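Sorting and Portioning of Individually Wrapped Snacks for Shared Tables

Student Project Report, Food Service and Hospitality Stream
Submitted August 31, 2019

1. Background

The Zidbridge residence supplies wrapped snacks to its study rooms during the evening. Stock arrives in mixed cartons from a single supplier, Paucar, and is placed on the tables as it comes out of the carton. Residents had raised two concerns with the food office: that the selection varied a great deal from one table to the next, and that ingredient labels were difficult to find when packets were piled on top of one another.

The project was asked to recommend a simple method of sorting and setting out the snacks. The cost of the snacks and their nutritional value were outside its scope.

2. Method

The contents of the October delivery from the previous year were taken from the office records, which listed 2,322 packets. A working sample of 232 packets was then drawn from current stock and sorted by hand on a cloth-covered table. Each packet was assigned to a group according to its wrapper and the firmness of its contents:

Large puffed packets, filled with air and easily crushed
Flat packets with crimped or zigzag edges
Long transparent packets and wrappers holding a single stick-shaped snack
Small packets showing fruit on the front

Two arrangements were tried in the Trulemero study room over 7 evenings. In the first, packets were left in one pile in the middle of the table. In the second, the same mix was divided among four shallow trays, with the printed side facing up wherever the wrapper allowed it.

3. Findings

The single pile was quick to set out and took up little room. Its main fault was that small packets slid beneath the large ones and were left over at the end of the evening. Colour was of limited help in sorting. Packets of a similar yellow were often grouped together by students who had not read them, although the contents were different.

The trays took longer to fill, and the puffed packets did not sit well in them. Labels were easier to read, and residents who avoid certain ingredients reported that they preferred this arrangement. Leftover stock was more evenly spread across the groups.

4. Recommendations

Trays should be used for flat, long and small packets. Puffed packets should be stood upright beside the trays. A printed ingredient list, in the format already used at the Drestau dining hall, should be fixed to the wall at eye level. Mixed piles remain acceptable for short meetings where all labels have been checked beforehand.

5. Material and comments received 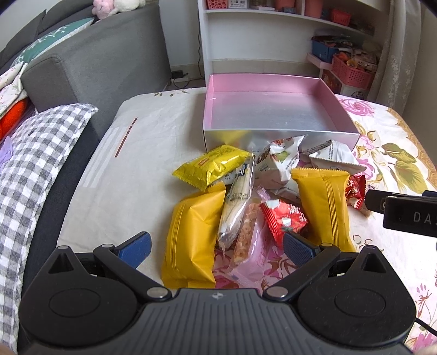
Gladys Mwaipopo wrote in reply that she would support the trays, but asked that the stick-shaped snacks be given one of their own, as they tend to snap when heavier packets are dropped on them.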